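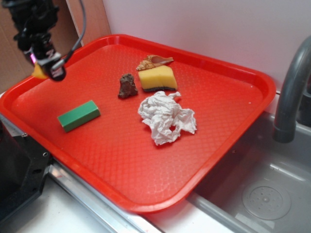
Why does the planner refuse to start after I move the tray?
It checks the saved tray outline against what the fixed camera sees, and if the two disagree it sits on its hands until you run the workspace setup again.

4.2 Workspace setup in Torkident

Allow yourself a coffee. The first pass takes roughly 52 seconds, and the second takes as long as your patience does.

1. Open Torkident and load the profile for your arm. If the list is blank, restart the Fjeld driver, then look again.

2. Choose Tray, then Outline. Drag the corners until the line sits on the rim. The auto button also does this, with more confidence than skill.

3. Set Keep-out zones for anything the arm must not visit: walls, faucets, your mug. A sink basin needs its own zone. The planner regards a hole in the counter as free space and will route through it quite happily.

4. Run Segment. Each object should get one mask. A crumpled paper towel will often get 3, one per interesting fold. Raise Merge distance until they join up.

CAUTION: Raise it too far and neighbors join up too. A shell touching a sponge becomes a single new species, and the planner will try to pick it up by the middle.

5. Switch to the wrist view and set Exposure to Locked.

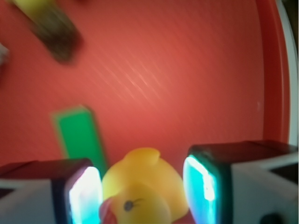 With exposure left on Auto, bright fingertips drag the whole picture up and down, and the color masks wander off with it. Glare on a shiny tray does the same on a smaller scale. Lock first, tune masks after.

6. Set Frame hold to 400 ms. The tracker then ignores smeared frames while the wrist is moving and keeps its last good guess.

NOTE: Frame hold applies to the tracker only. The grip monitor reads every frame, blurred or otherwise, and will complain accordingly.

7. Press Save, then Apply. These are 2 separate buttons. Imogen Pickering has asked for them to be one button in every release so far, and the request is marked "under review."

If Apply stays gray, see 4.3, Stale transforms.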